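Shoe rack

A shoe rack is a piece of household furniture for storing footwear off the floor, usually placed near an entrance. Most have two or more tiers of rails, bars or slatted shelves, in metal, wood or plastic.

Capacity

Makers state capacity in pairs, and the figure should be read with care. It tends to assume small, flat shoes set side by side. In a survey of 400 households in Karaki, Noura Khasawneh found that racks sold for ten pairs seldom held more than seven. The maker Hetari disputed the result — without publishing its own test.

Claims about airing

Open rails are often said to keep shoes fresher than closed cabinets. The evidence is thin. Ruba Matar's review, dated March 2, 2019, traced the claim to 2 sales catalogs and no measurements.

Sandals and sneakers 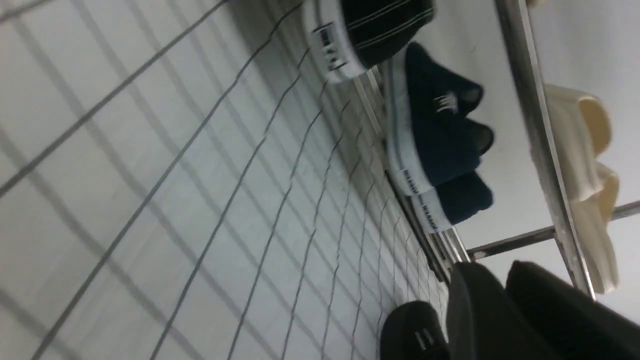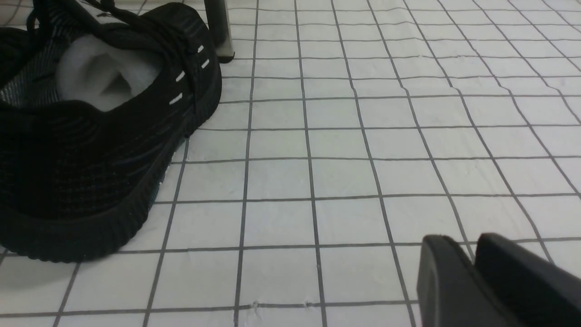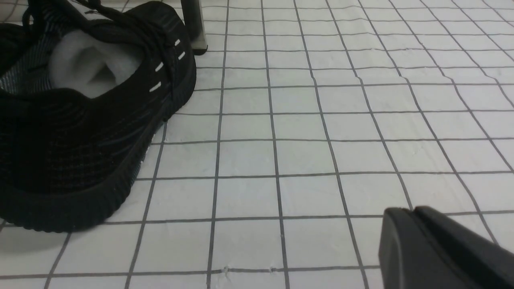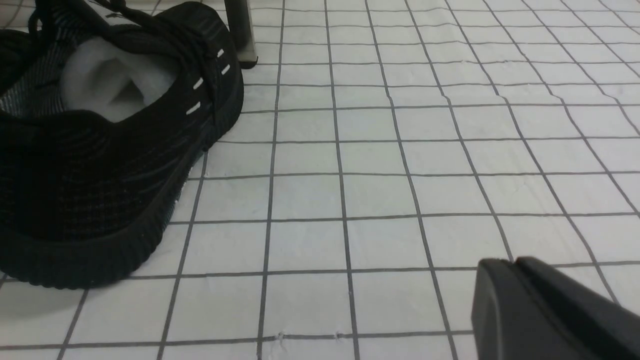

Rail racks suit some footwear better than others. Slides can be stacked close along a single rail, and their open shape leaves little to crush. A knit sneaker is a harder case: the collar is soft, and one like the black pair-half lying on its side, with its thick grooved sole, takes up more depth than a slide. Stuffing the collar is widely advised as a way to hold its shape, though how much good it does over a few weeks of storage is doubtful.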